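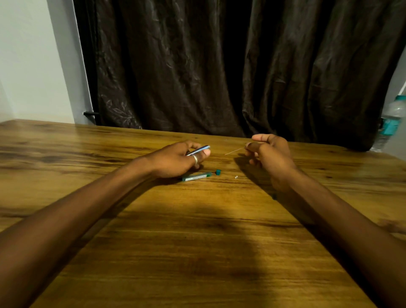 To: Club Secretaries, Pevier District Football League
From: Naveed Dogar, Registrations Office
Date: 5/22/20
Re: Player registrations and the unfinished fixtures

Dear Secretaries,

The League has received several inquiries on the matter raised by Mr. Ruddock, whose message is quoted at the foot of this one. The position is as follows.

All results played up to the suspension of the season will stand for disciplinary purposes. They will not be used to decide promotion or relegation. The 38 fixtures still outstanding are withdrawn, and clubs need not submit team sheets for them.

Registrations accepted in January or later carry over to next season at no charge. Of the 143 forms received in that period, 8 lack a parent or guardian signature and have been returned to the clubs concerned.

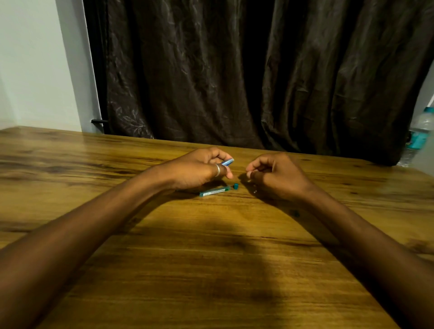 Corrected forms should be mailed to the Registrations Office at P.O. Box 2533. Scanned copies cannot be accepted for players under 18. A player whose form has not been corrected may train with the club but is not eligible for any League or Cup match.

The Sethi Cup final between Deteo Rovers and Prestine Athletic remains postponed. Both clubs will be given notice in writing before a new date is set.

Naveed Dogar
Registrations Office

> Tudur Ruddock wrote:
> Could the League please confirm whether our winter signings
> must be registered again, and whether the fee applies a second
> time? We have two players who joined us from Deteo and did not
> get a single match before play stopped. Their families have
> asked me for an answer.
>
> Tudur Ruddock
> Secretary, Prestine Athletic

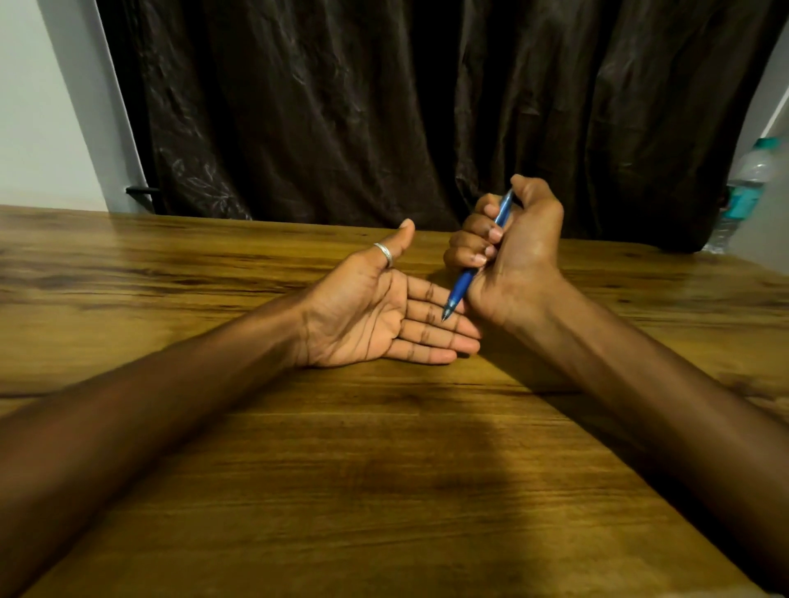

Two hands over a wooden tabletop.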